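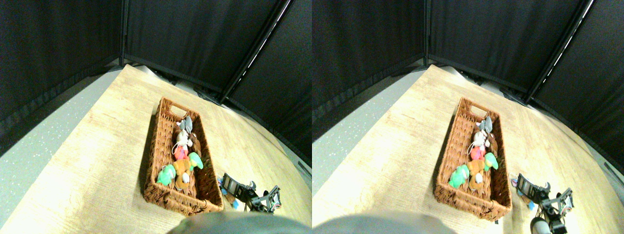

Bench 2, wooden top, black fabric panels at the back

Ticket 187 - Label printer drops jobs after sleep
Status: Pending confirmation
Reported by: Milagros Rivadeneyra
Assigned to: Kenta Sasaki

Symptom
Jobs sent from Miria to the label printer at bench 2 show as "sent" but no label comes out. Happens on the first job after the printer has been idle for 20 minutes or more. Second job prints normally. First job is lost, not delayed.

Log

08:40 Reproduced. Left printer idle, sent one label from Miria. Queue cleared, no output. Sent the same label again, printed.

09:15 Swapped network cable and moved to a different switch port. No change.

09:50 Printed directly from the workstation, bypassing Miria. First job after idle prints after a short delay. Printer and driver are fine. Problem is between Miria and the queue.

10:30 Unai Montoya checked the Miria print service. It opens a raw socket, writes the job and closes without waiting for the printer to answer. The printer accepts the connection while still waking up and discards the buffer.

11:05 Set printer sleep timer to "never". No lost jobs in three tries. Workaround only - the timer goes back to default after a power cycle.

13:20 Changed the Miria output from raw socket to the shared Windows queue. Restored sleep timer. First job after idle now prints.

14:10 Side effect: labels from the shared queue come out shifted left. Queue was using the driver's default stock size. Set the stock to match the old Miria profile and reprinted. Alignment correct.

Comments

Tomomi Kikuchi: The bench next to this one has the same printer model and still uses the raw socket. Should I change it as well?

Kenta Sasaki: Not yet. Leave it until this one has run through Thursday. Please don't restart the print service on that machine in the meantime, ticket 154 is still open against it.

Milagros Rivadeneyra: Two idle periods so far today, both printed on the first try.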